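4. Recording your first demonstrations

Okay, your arms are bolted down, you've done the homing in section 3, and nothing is beeping. Now comes the part I like best, where you take hold of the controllers and show the robot what you want. I'm going to go through it the way I do it at my own bench. Dilruba Mondal does it in a different order and gets perfectly good recordings, so don't panic if you swap a step or two.

Before you start

You'll need the Grudbridge software open on the laptop, the two hand controllers charged (the left one goes flat first, no idea why), and whatever objects your task uses. Have the stop button where you can slap it without looking.

CAUTION: Keep your hands, sleeves and coffee off the table whenever the arms are live. They follow the controllers, and if you sneeze with one in your hand, the arm sneezes too.

Step 1. Set out the objects

Put everything on the table while the arms are still paused. Leave enough room between things for the fingers to open fully. I shift the objects a few centimetres between recordings, otherwise the robot learns one exact spot and gets lost the minute somebody moves a cup.

Step 2. Name the task

Type a short plain name into the Task box, something like "brush out of dustpan". Use the same wording every time! Renzo Lo Presti once gave me a whole Saturday's worth of recordings under four spellings of "mug" and I'm still a bit sore about it.

Step 3. Line up your hands

Pick up both controllers and hold them at roughly the angle the grippers are pointing. Then squeeze both triggers for 2 seconds, until the status bar says LINKED. If your wrists are miles off the arm's pose, the software will refuse to link, so shuffle around and try again.

Step 4. Press Record and do the task

Go slower than feels natural. Bring the gripper in, stop for a beat, close it, stop again, then lift. Those small pauses make a huge difference when you're sorting the recordings later. If you only need one arm, park the other off to the side where it won't be in the way.

With a mug, a dustpan and a small green object all out together, I work one arm low over the table and leave the other hanging out past the right edge.

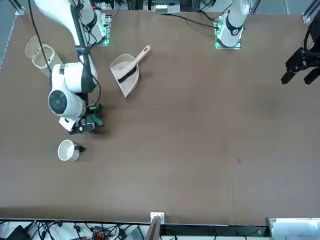
Step 5. Let go and back off

Open the fingers all the way, raise the arm clear of everything, and only then press Stop. If you press Stop while the gripper's still closed, the recording ends there and the robot may never learn to let go.

NOTE: Fumbled it? Finish the move if you can and mark it Recovered in the list. A slip that you fix is worth keeping. If something went flying, hit Discard and reset the table.

Step 6. Repeat

I aim for 13 clean recordings before I bother with a first training run, then I see where it struggles and add more of those. Take a break when your shoulders start creeping up around your ears. Tired demonstrations look tired, and the robot will copy every wobble.

If something's off

Arm lags behind your hand: close the preview window first. Still laggy? Restart the Grudbridge service and link again.

Error 17: a joint has reached its limit. Release both triggers, step back, and bring your hands in closer to your body before relinking.

Gripper won't close the whole way: check the Grip Force slider. Mine resets to low after every update, grrr.

Once you've got your set saved, go on to section 5, Checking and trimming.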